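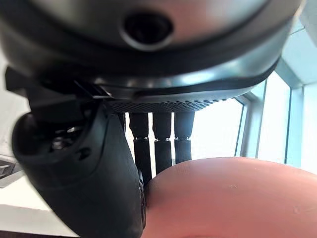
Lilla Sipos told us last year's advert made it sound like a cookery course, and that she would have liked to hear more about the washing up. So: this is a call for people to wash vegetables and put dishes away.

Sessions run at Perlow in June and last 65 minutes.

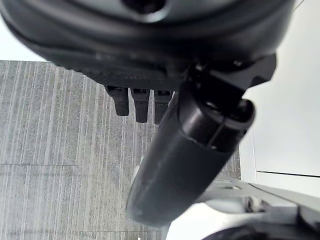 Do I need to bring an apron?
Aprons and towels are kept at the sink.

You must be 18 or over and able to stand for the full session. You will rinse produce at the double sink

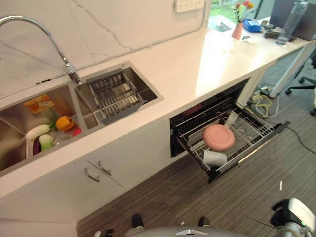 and then stack the plates and cups on the racks. Tea is provided.
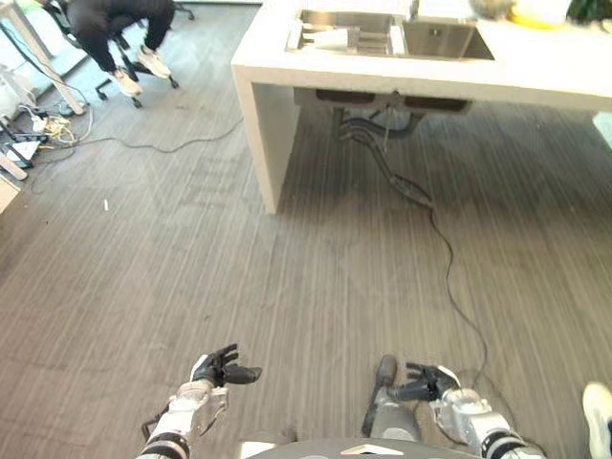

How to apply
Write to Edin Begović at Perlow.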